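Speaker notes: Anchoring, supervision and daily checks for inflatable play equipment
Clasuvmont Leisure Safety Program
Operator briefing, 27 February 2018

Opening

Good morning, and welcome to the second session of the operator briefing. This talk covers the setting up and daily supervision of inflatable units at public events. It does not cover electrical testing, which has its own session after lunch. Please hold questions on insurance until the end.

Many of those present hire out units only between spring and the end of August. The duties described in this session apply on every day a unit is open to the public, including private parties and school fairs.

Slide 1: Choosing the site

The site should be inspected before the unit is unloaded. Look for slopes, stones, overhead lines, low branches and buried pipes. Where the client has already picked a spot and it is not suitable, the operator must say so and propose another. The hire agreement used by Pavgate gives the operator the final word on position, and we recommend similar wording to all members.

Pause here. Ask how many firms have this clause in writing.

Slide 2: Anchoring

Every anchor point on the unit must be used. The number needed is set by the manufacturer and is given in the manual and on the plate fixed to the unit. Stakes should be driven in fully, at an angle away from the unit, with the strap kept low. On hard ground, use ballast of the weight the manual calls for. Vehicles are not to be used as anchors.

The Kiltanetti site is our case for this part. The operator there ran 7 units on mixed ground, part grass and part paved. On the first inspection, 5 of them had at least one strap left slack or unused. All were corrected before opening. The operator has since put an anchor sheet in the bag with each blower, and the attendant signs it before any child is let on.
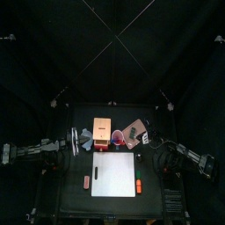
Photo: Clasuvmont Leisure Safety Program

Slide 3: Wind

Wind speed should be measured on site with a handheld meter, at regular times and whenever conditions change. A phone forecast does not replace a reading. When the limit in the manual is reached, users are to be brought off calmly and the unit deflated. The attendant does not need to ask the event organizer for permission to close. Please stress this point, as newer staff are often unsure of it.

Slide 4: Attendants

Each unit needs a trained attendant who has no other task. Taking money, serving drinks or watching a second unit is another task. The attendant controls entry, groups users by size, keeps the entrance mat clear and stops rough play. Shoes, glasses, badges and hard toys are removed before entry. Adults may use a unit only where the manual allows it.

Members who use the Ismail attendant card should note that the wording on the reverse has changed. Old cards should be withdrawn.

Slide 5: Records

The daily check sheet covers seams, anchor straps, blower, cable, mats and the condition of the bed. It is completed before opening and kept with the hire file. In the last review we received 223 sheets from member firms. Of these, 200 were complete. The rest most often lacked a signature or a wind reading, and sheets of that kind are of little use if a claim is made later.

Show the blank sheet. Allow time for members to read it through.

Slide 6: Loss of air

If the blower stops, the attendant should send users off by the normal exit, starting with those nearest to it, and hold up any sagging wall near the opening. The blower is not restarted until the unit is empty and the cause has been found. Staff should practice this at the start of the season.

Questions

Take questions from the floor. Requests about particular models should be referred to the manufacturer. Copies of the check sheet and the anchor sheet are on the table by the door.

Contact the program office | © 2018 Clasuvmont Leisure Safety Program | Back to top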